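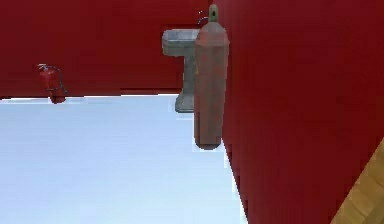 Burnard adds 12 puzzle games to browser catalog

May 1, 2018

Game publisher Burnard has added 12 puzzle titles to its browser catalog, bringing the total to 71. All of them run on phones, tablets and desktops with no download.

The new games come from the Skarnent studio, which signed with Burnard last September. Site owners can license them one at a time or as a set -- the set costs 50 euros a month, said licensing manager Séverine Lecomte.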